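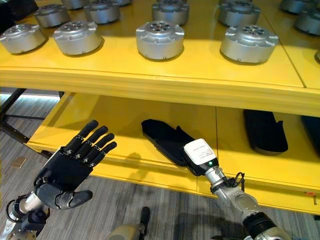 Demholm two-tier shelf in yellow, metal housings on top, soft bits underneath.

I've sold shelving for 7 years and this is the one I'd have at home (if Tamara would let me!). It's a proper sunny yellow with a glossy top, and the front edge is thick and rounded, so you don't catch your wrist on it every time you reach for something.

The lower shelf sits back under the overhang – handy for gloves, pads and anything else you'd like out of the way. We pack each one with 4 levelling feet and a spare bolt set. Wipe it down with a damp cloth, no scourers please.

Depth 500 mm. Other colours to order, allow until June. Ask for Luana Toledo at Bridier.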